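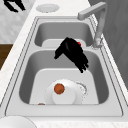 3.2 Schnitthaltigkeit

Geprüft wurden 19 Kochmesser mit Klingenhärten bis 64 HRC. Jedes Messer durchlief 107 Schnittzyklen auf einem Brett aus Ahornholz, danach wurde die Schneide erneut vermessen. Insgesamt liegen 1.981 Einzelwerte vor – Wiederholungsmessungen nicht mitgerechnet. Die Klingen der Serie Suvarna verloren weniger Schärfe als die der Serie Jedo. Auf den Schleifwinkel allein lässt sich der Unterschied nicht zurückführen (vgl. Sundaram und Nadar). Den Verlauf über alle Zyklen zeigt Abbildung 4.

Abbildung 4: Schnittkraft je Zyklus, Mittelwerte nach Serie.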